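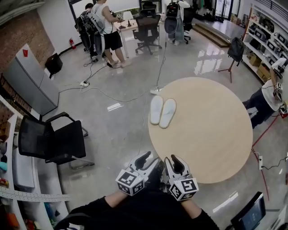
Ander questions the "five-minute tidy" as slippers turn up on tables again

Household advice firm Ander has published its October review of quick-tidy routines, and its authors are not persuaded that most of them work.

The review followed 148 households that had agreed to try a popular timed method: clear one surface, put everything on it back where it belongs, move on. Flesunex, which sells the method as a paid plan, says it keeps a home in order for 15 minutes a day. Ander's households took longer than that, and 125 of them had stopped by the end of the second week.

"We kept hearing that the table was clear," said Akinyi Mwakyusa, who led the review. "Clear of what? The cups had gone, and there was a pair of slippers in the middle of it. People pick things up off the floor to sweep, put them on the nearest flat top and forget them. I would not call that tidy."

Floors did worse than tables. Power strips and loose leads were the items most often left where they lay, and the Flesunex plan does not mention them at all. Shelves filled with cardboard boxes were marked as "done" by most households, including several who could not say what was in the boxes.

Gladys Mabula, who wrote the section on storage, doubts that more boxes would help. "Every plan we read ends with a shopping list," she said. "I'd like to see one that starts with where the slippers go."

Flesunex has told Ander that a revised plan is being prepared. Ander has asked to see it before it goes on sale and has not yet had a reply.

The full review runs to 238 pages and can be read free of charge at the Muriithi reading room during opening hours. Printed copies may be ordered from the Ander press desk. A shorter version for tenants, prepared with the housing group Ivari, will follow.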